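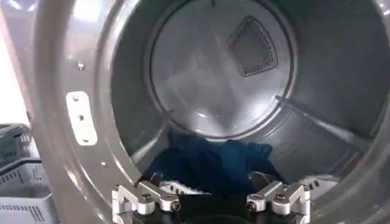 Kamrul Miah reckons we should have started with towels, as they are all one shape and you can get hold of them anywhere. He left that under my last post, and he may well be right. We went with mixed clothes, and mixed clothes are hard. A dark garment in a bunch has no obvious edge to aim for, and the fingers close on a fold or on air.

For anyone new, I am in a student club working on a laundry task. The arm has to reach into a dryer drum, take out one item at a time and drop it in a basket. Our entry is called Trisiris. The other team, Tanui, has the same task and the same rules, and so far they are ahead of us.

We did 172 attempts this term. The rules allow 90 seconds for each one, and most of our failures were simply slow. The arm would go in, wait, change its mind and back out again. Three of us spent a whole evening on the approach angle alone. Coming in low and level worked best, but the wrist then sits close to the rim of the drum, so we had to limit how far it could turn.

I also had to relabel 12 runs where I had marked a grasp as good and the item fell before it reached the basket. That was my mistake and it took up a lot of an afternoon.

The hall is busy and there is always another arm in the way of wherever you want to walk. The light is the other thing – very bright at the far end and dark close to the machines. Our vision code does not like that at all, and we now set the exposure by hand before each block of runs.
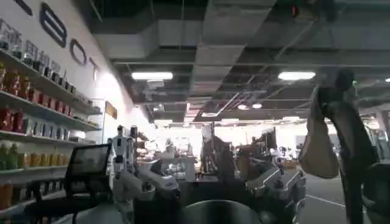
What we are doing next

Towels, for a start. Kamrul gets his way there. After that I want to try a softer grip pad and see if it holds thin fabric any better. Prurnton, our practice scoring script, also needs fixing as it counts two items lifted together as one success. I will put the new numbers up when we have them, probably in February.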